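Grout, hard water, and the sealer question

Posted August 2024

The kitchen in the Sturley flat has a tiled backsplash, and the tile was never the problem. Glazed ceramic is close to inert under household conditions. The grout is the part that ages, and I have spent more evenings on it this year than I planned. These are my notes, mostly so that I can find them again.

The existing joints are a sanded cement grout, about 4 mm wide. Cement grout is porous. It takes in water, and the water brings along whatever is dissolved or suspended in it. Behind a stove that means cooking oil. Behind a sink it means calcium and magnesium, and the water supply in Ilach is hard enough that a kettle furs up in a couple of weeks. The two kinds of stain look alike from across the room and need opposite treatment, so the first job is to tell them apart.

The test is simple. Put one drop of white vinegar on the joint in a spot you don't care about. Mineral scale fizzes. Grease does nothing. Unfortunately the cement binder will also fizz a little if it is exposed, so a weak, slow reaction means you are looking at bare grout and should rinse it off quickly. A strong reaction that stops after a few seconds is scale sitting on top. I kept a sheet of results by joint and marked the uncertain ones for a second look in better light.
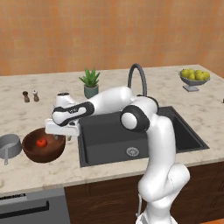

Grease comes off with an alkaline cleaner. I used plain sodium carbonate (washing soda) in warm water, applied with a nylon brush and left for ten minutes. Sodium bicarbonate works too but is a much weaker base, and most of what it does in online instructions is mild scrubbing. The mixture of bicarbonate and vinegar that gets recommended everywhere is close to useless. The acid and the base neutralize each other and leave you with dilute sodium acetate and a lot of foam. The foam may lift a few loose particles. The brush would have lifted them anyway.

Scale needs acid, and this is where people damage cement grout. Vinegar is around five percent acetic acid, and used once, briefly, on joints that have been wetted first, it does little harm. Used weekly for a few years it eats the surface and leaves the sand standing up, so the joint feels like coarse sandpaper and holds dirt better than before. I found exactly that along the lowest row. Sulfamic acid, sold as a powder for grout haze, is stronger and easier to control. I mixed it at the weakest strength on the label, pre-wetted the joints, and rinsed twice.

Any acid has to be kept off marble. Marble is calcium carbonate and will etch within seconds, and an etch mark is missing polish, so no cleaner will bring it back. If there is a marble counter under the tile, tape plastic sheeting along the edge and lay a towel over that, with the towel wetted in a little washing soda solution to catch drips. Better still, skip acid on the bottom two rows and remove the scale mechanically with a plastic scraper.

After cleaning, let everything dry. The usual advice is overnight. I measured with a cheap pin-type moisture meter, which is not calibrated for cement and gives only relative numbers, and the readings kept dropping until the third day. Sealing on day one would have trapped that water, and I suspect a good part of the cloudy sealer jobs one sees come from this and nothing else.

That leaves the choice of sealer. There are two families. Film-forming sealers sit on top of the joint and give a slight shine. They wear through unevenly, and behind a stove they soften and yellow. Penetrating sealers are silanes, siloxanes, or fluoropolymers in a carrier. They line the pores and leave the look mostly unchanged. For a kitchen wall I would only consider the second family. Of those, silanes and siloxanes repel water well and oil poorly. Fluoropolymers repel both and cost more.

I tried two products on spare tiles grouted with the same mix and cured for four weeks. Plillow is a water-based siloxane. Ezzat is a solvent-based fluoropolymer with a strong smell that stayed in the room until the next morning, with the window open. Each was applied in two coats with a small brush, and the excess was wiped off after five minutes.

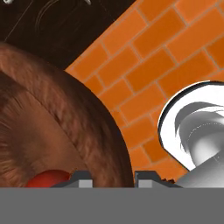 The test was a drop of water and a drop of sunflower oil on each joint, left for an hour and blotted. Both sealers held the water. Plillow let the oil in, leaving a dark spot that faded over a week but never left completely. Ezzat held the oil as a bead for most of the hour. I then scrubbed both samples with washing soda, 80 strokes under the same brush, and repeated the drops. Plillow had lost some of its water resistance. Ezzat behaved as before, as far as I could judge by eye.

This is a small test with obvious faults. There was one sample of each, the brush pressure was whatever my arm supplied, and I knew which tile was which. I would not use it to settle an argument. It was enough to choose a sealer for one wall.

I used Ezzat around the stove and Plillow everywhere else, with the change made at an inside corner so that any difference in color would be hidden. There is no difference that I can find. On glazed tile, sealer residue must come off before it dries. I missed a patch above the outlet and needed the matching solvent to remove it, along with an unreasonable amount of cotton rag.

Two joints were past cleaning and I replaced them. A carbide grout saw is slow and safe. An oscillating tool is fast and will chip a glazed edge the moment attention wanders. I sawed by hand to two-thirds of the tile depth, vacuumed out the dust, dampened the edges, and packed in new grout with a small margin float. Matching the color of old grout is mostly a matter of luck. Extra mixing water makes cement grout dry lighter and also weaker, so adjusting the shade that way is a bad idea. I made three small test pats with different ratios of two stock colors, let them dry, and picked the nearest.

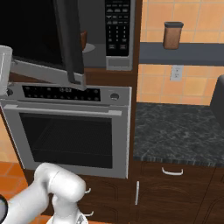
Microwave with the door open, built into the tall cabinet.

The joint where tile meets counter should not be grout at all. The wall and the counter move independently, and a rigid cement joint between them cracks within a season or two. Mine had cracked and been patched with more grout, then cracked again. I raked it out and used a neutral-cure silicone. Acetoxy silicone, the kind that smells of vinegar, gives off acetic acid as it cures and should be kept away from marble for the reasons already given. Some ordinary silicones also bleed oil into stone and leave a dark line, so look for one sold as non-staining.

Materials came to 510 in local money, with Ezzat the largest item by a wide margin. The sulfamic acid and washing soda together were hardly worth entering.

Maintenance from here on is a neutral detergent and a damp cloth. I will repeat the water drop test in April, on one joint near the sink and one behind the stove, and reseal whichever has gone dark.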